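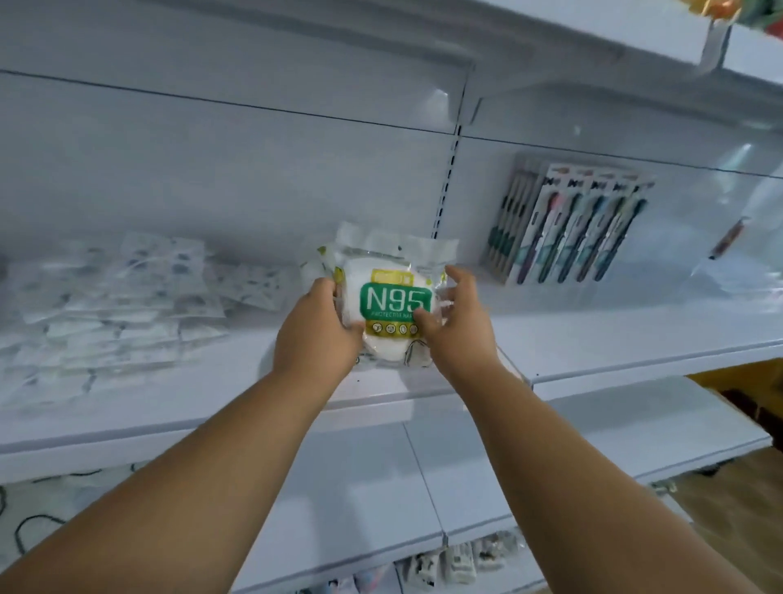

Procurement fraud in small public agencies seldom involves large contracts. It tends to sit just under the threshold at which a second signature is required, in orders for goods that are used up and cannot be inspected later. Protective supplies are a typical case. A clear bag of white masks with "N95" on a green label can be handled and checked on a store shelf, but an invoice line for the same item gives an auditor only a quantity, a unit price and a delivery date.

The county inspector's office in Rillbridge began with invoice lines of that kind. Its review covered 85 purchase orders issued by the public works department, all paid to Petrenko, a supply firm with one listed address and no warehouse. Solange Girard, the lead auditor, sorted the orders by amount and found that most fell within a few dollars of the approval limit. Several had been entered on the same Thursday, minutes apart, for goods that would normally be bought together.

Splitting an order is a violation of county rules. It is a crime only if intent can be shown, and that part of the work took about 9 months. Investigator Njoroge Mwakyusa compared the department's receiving log with gate records from the supply yard. For many deliveries the log showed a signature and the gate showed no vehicle. Bank records obtained by subpoena then traced payments from Petrenko to an account controlled by a purchasing supervisor.

Two employees were suspended in April. One has since agreed to cooperate. The other, through defense attorney Aurelio Cisneros, disputes the gate data and says the yard's reader was often out of service. Maintenance tickets support that claim for two of the dates at issue.

The county has changed its controls in the meantime. Orders to a single vendor are now totaled over a rolling period before the limit is applied, and the person who places an order can no longer sign for its delivery. Girard's office also receives a weekly export of all payments below the limit, which had previously been reviewed only by sample.

A hearing on the admissibility of the gate records is the next step. The inspector's office has declined to say whether other vendors are under review.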